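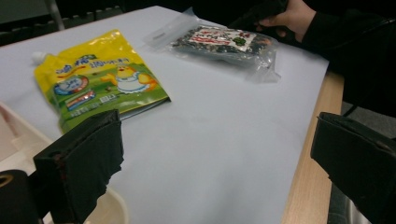
Un habitué de l'atelier avait prévenu que les sachets mous seraient le cauchemar de la pince, et que les boîtes, elles, n'intéressaient personne. Chez Bretodness, atelier partagé où le café est tiède dès huit heures, on a donc commencé par les sachets.

Une gourde jaune et verte à petit bec blanc, des algues sous plastique : le programme de mars tient sur une feuille de papier. La pince, baptisée Vedura après un vote contesté, a deux doigts noirs dont l'un s'effiloche déjà. Elle en est à 2782 prises au carnet. Sur une série de 100, le plastique brillant en a fait rater 40, score que l'on juge ici encourageant.

Le logiciel, Astus, confond volontiers un reflet avec un bord. Stockdale, le projet rival du fond de l'atelier, a résolu la question en ne saisissant que des cubes. On les salue poliment.

Prochaine étape : changer les patins, 30 euros la paire, et refaire la série avant le déjeuner.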